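Gotevport Kitchen & Counter
Home > Worktop storage > Boxes and drawers > Pireck two-tier box

Pireck two-tier worktop box with drawer

Pale wood, grain left showing. Sits on the counter, holds the small stuff. Item 1121. Back in stock, new batch, same box as before.

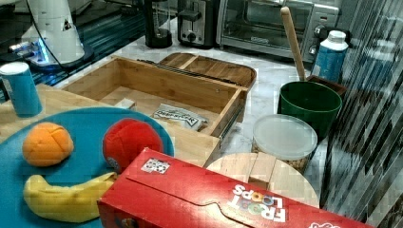
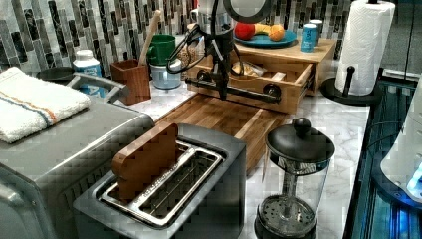 The quick version

Light-coloured wooden box in two tiers, with a drawer. No assembly. No screws, no bag of bits, no allen key. Out of the carton, wipe it down, put it where you want it.

Item number: 1121
Range: Pireck
Colour: natural pale wood, only the one
Finish: clear, low sheen
Feet: small felt pads, supplied loose, stick them on yourself
Weight limit in drawer: 6 kg spread evenly
Assembly: none
Delivery: see further down

Why we stock it

Counter clutter. Packets mostly. Stock cubes, sachets, the clip that came off the bread, takeaway menus, a card for the boiler man. They live behind the toaster and they fall down the back of it. This box gives them one place and the drawer shuts on them.

We used to sell a deeper one under another name. Too deep, everything sank to the bottom and you had to tip it out to find a teabag. The Pireck is shallower and you can see what you have got when the drawer's open. Better all round. We don't miss the old one.

It's plain. If you want something painted or with labels on it, have a look at the tins page instead.

Where it goes

Back of the worktop, drawer facing out, with a chopping board in front is the layout most people end up with. Board slides under your hands, box stays put behind it. Works well with butcher-block boards, the striped ones, as the pale wood goes with the lighter strips. Also fine on stone or stone-look worktops. Laminate, fine. Tiled worktops, check it doesn't rock on the grout lines before you stick the pads on.

Leave room in front for the drawer to come out. Sounds obvious but it's our most common return. Measure with the drawer OPEN, and measure with whatever normally lives in front of it left in place.

Keep it away from the side of a toaster oven or anything else that blows warm air. A normal two-slot toaster nearby is all right if there's a hand's width between them. Not directly over a kettle. Steam gets into the joints and the drawer goes stiff.

Not next to the hob please. Grease on bare grain is a pain to shift.

It can go on an angle in a corner. Looks a bit odd for a day and then you stop noticing. Handy if your counter is narrow and the drawer would otherwise hit the cereal.

What fits in the drawer

Flat packets and sachets, lying down
Teabags, in or out of their envelopes
Seed packets
Recipe cards, if they're the small size
Birthday candles, matches, string
Elastic bands, bag clips, the usual
Spare batteries (tape the ends, keep them apart from food)
Phone charger and lead, coiled

What doesn't

Cereal boxes. We get asked. A full-size box is too big for it, stand it beside.
Rolling pin
Wooden spoons, the long ones. Use a utensil holder for those, we do a square one in a redder wood, see Goes with it
Jars with anything of a height to them
Fruit. It'll go in but don't, it needs the air and it will mark the wood. Plate or bowl on the counter is better.

Using it for play kitchens

Quite a few of these go to nurseries and to people with small children, so a note. Soft play food is good in it, the plush sort, oranges and bananas and that. Easy for little hands to drop in and get out again. One drawer, one kind of thing, they learn to put it back. A big flat plate next to it makes the other half of the game: plate to drawer, drawer to plate, until teatime.

Empty cereal cartons make good props too, tape the top shut.

It is not sold as a toy. No toy marking on it, and the drawer will nip a finger if it's slammed. Put it on a low table with an adult about. Not on the floor where it gets stood on.

The drawer

Runs on a side rail. It's a snug fit when new and loosens a little over the first few weeks. If it sticks, rub a bit of plain candle along the bottom edges and work it in and out. Don't sand it, you will take off more than you meant to and then it rattles.

There's no stop at the back of the travel. Pull too hard and it comes all the way out, contents on the floor. Some people like this, as you can carry the drawer over to the table. Some people don't. We're telling you now so you know.

If you want to divide it up, cut a strip of stiff card to fit. Cheap, works, throw it away when it gets grubby. Ninavach do a slot-in divider set for their own drawers and we've had customers ask if it fits this one. It doesn't, it's too long. Sorry.

Looking after it

Damp cloth, then a dry one. Straight away, don't leave it wet.
Never in the dishwasher. Never in the sink.
Crumbs: take the drawer out, turn it over the bin, tap.
Tea stains: bit of bicarb on a damp cloth, with the grain, go easy.
Oil it twice a year if your kitchen is dry. Spring and September is easy to remember. Any food-safe oil, thin coat, leave overnight with the drawer out.
Don't oil the drawer sides or the bottom edges. It'll swell and stick. Candle only, as above.

Colour will warm up a bit with light. If you have a tea towel or a tray sitting on part of it for months you'll get a paler patch. It evens out once it's uncovered, just takes a while.

Wood is wood

Grain varies from box to box. Yours may be stripier or plainer than the one shown. Small darker flecks are normal and aren't a fault. Splits, open joints or a drawer that won't shut ARE a fault, tell us and we'll sort it.

If you are ordering two to stand side by side, say so in the order notes and we'll pick a pair that look alike. No charge. Can't do it after they've gone out.

Stock

We had 2000 in the batch before this one and they went quicker than we planned for. Current batch is smaller, 670 boxes. Another is on order but we don't have a date from the makers yet so please don't ring to ask, sign up for the stock email at the bottom of the page instead.

Page and stock figures last updated 01/03/2026.

Goes with it

Carroll butcher-block board, rectangular, light and mid brown strips. Long enough to work on, fits in front of the box with the drawer shut. With the drawer open the front edge will overhang the board a little, no harm done.

Carroll utensil holder, square, reddish wood. Heavier than it looks, doesn't tip with long spoons in it.

Clear storage jar with lid, for nuts and grains and rice. Sold singly.

Terry kitchen towel, white with stripes. Thick, dries properly. Comes folded in a paper band, wash before use or it just pushes water about.

Round shallow dish, dark. Out of stock at the time of writing.

Buy the box and the Carroll board together and the delivery is charged the once.

Delivery

£6 flat to mainland addresses, however many boxes. Islands and Highlands, the basket will work it out when you put your postcode in. Orders placed in the morning normally leave us the same day. Weekend orders wait.

Carton is plain brown with card corners. No plastic in it apart from the backing on the felt pads. Please keep the carton until you've checked the drawer, it's the only thing that fits round it for sending back.

Click and collect from the Gotevport counter is free. Wait for the ready email before you set off. We are in the unit at the back, not the one with the big sign.

Returns

30 days, unused, in the carton. You pay the postage unless it's faulty or we sent the wrong thing. Once it's been oiled or had the pads stuck on we can't take it back as unused.

Faulty: email a photo of the fault and the sticker off the carton. Don't post it until you hear from us. Usually we just send a new drawer, quicker for everyone.

Asked a lot

Does it come with a lid for the drawer? No.

Can I screw it to the wall? No. Not made to hang, back panel is too thin for it.

Can I stack two? You can, felt pads on the top one. Wouldn't go to three.

Is it safe for bread? For a roll or two in the day, yes. It isn't a bread bin, not enough air and no room for a loaf.

Will you do a dark one? Not planned. People do stain them at home. If you do, stain the outside only and leave it a good week before anything edible goes near it. Voids the return obvously.

Can I buy a spare drawer? Yes, email with item number 1121 and the words spare drawer. Not listed on the site at the moment.

Is the top flat enough for a mug? Yes but use a coaster, hot mugs leave a ring.

Does the smell go? New wood smell, yes. Leave the drawer open for a couple of days. If it's going to hold tea, leave it longer, tea picks up everthing.

Trade and nurseries

Order by the carton through the trade form. Invoices and purchase orders fine. Tell us if you need delivery in term time only, or if there's no one to sign after lunch, drivers do get caught out by this.

Email me when there's more stock
Add to basket
Back to Boxes and drawers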